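How to Put Together a Parish Register Transcript

If your church is like ours, the old baptism and marriage registers live in a cupboard that also holds a broken lectern and one Advent candle of great age. Sooner or later somebody's cousin writes in asking for a great-grandmother, and you are the person with the key.

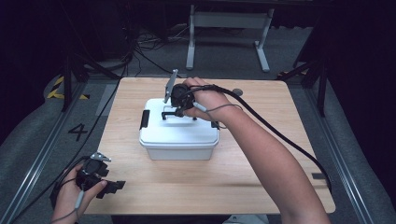
The St. Brannock's registers at Sulatgate run to 2000 entries, and we got through them in one long winter. Gachanja, our sister parish, had 1000 and took longer, mostly on account of one curate's handwriting.

What you need

A pencil (never a pen), a ruler, a good lamp, and a spreadsheet. We used Losska, which is free and looks it. Any program that lets you sort a column will do.

Step 1. Ask permission

Write to whoever has charge of the records in your diocese and say what you plan to copy. Recent entries are often restricted. Wait for the reply, which may take a while. Churches measure time differently.

Step 2. Set up your columns

You want 8 of them: register number, page, entry number, date, surname, given names, clergy, and notes. Make the notes column wide. It will fill up with things like "twins?" and "ink spilled, possibly communion wine."

Step 3. Copy what is written

If the priest spelled Catherine three ways on one page, so do you. Put your guess in the notes. Use square brackets for anything you can't read, and resist the urge to improve the Latin.

Step 4. Work in short sessions

Stop after two pages and go look at a wall. Tired eyes turn every Hannah into a Henrik — we found a few Henriks who had apparently married farmers in the 1800s.

Step 5. Have a second person check

One reads aloud from the register, the other follows the screen. Swap when your voice goes.

Step 6. Save it twice

Keep one copy at the church and one somewhere else. Jomodari, the shared archive our parishes use, takes plain spreadsheet files but sulks at accented letters, so check those after uploading.

Last updated 2/13/25. The Gachanja burials are next, once we can get the cupboard open.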